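Saturday, March 10, 2018

My first months as a delivery manager

In June I will finish my first year as delivery manager at Galto, and I want to write down some things before I forget them. Before this I was a database administrator for 11 years. I knew tables and backups very well. I did not know so much about customers.

My first project was the billing system for Mbwambo, a mobile operator with small shops in many towns. We had to move their old billing data into Metico, our own product. The plan had 64 tasks and I was proud of it. I coloured every line. Then I showed it to Gisela Kramer, who was my manager at that time, and she asked me only one question: who at the customer will read this? I had no answer. I went back to my desk and made a plan of one page.

The second thing I learned is about testing. We tested the invoices with 100 accounts and all of them were correct. I wrote a happy e-mail to everybody. But the accounts were all of the same type, prepaid with one number, and I had chosen them myself because they were easy to get. The business accounts came later and gave us 3 very long weeks. I still feel a little ashamed when I open that e-mail.
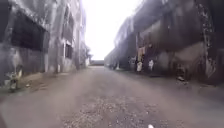

The lane between the old buildings.

Nyokabi Mohamedi was the technical lead from the customer's side. She had a habit which I have now copied. After each call she sent a short message with what she had understood, in her own words. Quite often it was different from what I thought I had said. English is the third language for me and the second for her, so perhaps we were both more careful than other people would be.

We also changed our ticket tool to Skillasine in the middle of the project. I do not recommend to do this. Some old comments were lost, and I had to ask the developers again for things they had explained already. They were patient with me, mostly.

Next week I start to prepare the upgrade for the same customer. The draft plan is again on one page, but the letters are quite small.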